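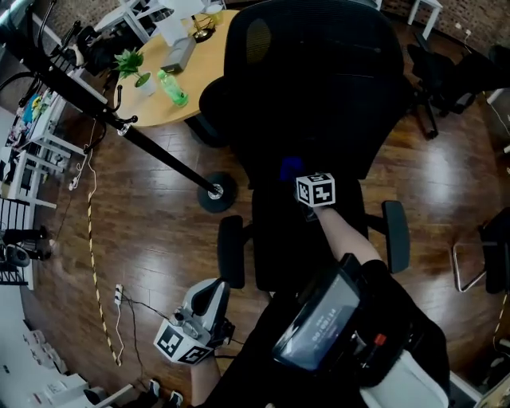
Week 7: Sitting, standing and the lower back

Welcome back! This is my favorite week of the course, so please come with questions. The reading is the Baudry chapter, all of it, including the appendix on seat height.

Start with the pelvis. When you stand, it tips slightly forward and the lower spine keeps its inward curve. Sit down and the pelvis rolls back, the curve flattens, and the discs carry their load differently. Try it now: put one hand flat on the small of your back and slowly lower yourself into your seat. You should feel the change under your palm. I still find this wonderful every single time!

Terms to know
Lumbar curve – the inward bend of the lower back
Sit bones – the two bony points you rest on
Static load – muscle effort held without movement

A backrest takes some of the weight off the spine, and so do armrests, provided they are low enough that your shoulders stay down. Mesh and foam both work. What matters more is how often you shift around. Keep this in mind when we get to the Elville office study, where Aravind Devadiga's team followed 41 clerks through a working month and logged more than 4,000 changes of posture. Look closely at table 2 (the afternoon numbers are great fun to argue about).

For the seminar
Keep a sitting diary for one day. Note each time you get up, and why. Bring it on paper, up to 14 lines.

Ward Van Wijk is running the measuring lab in March. Sign up on the sheet outside his door – flat shoes, please, and a shirt you can move in.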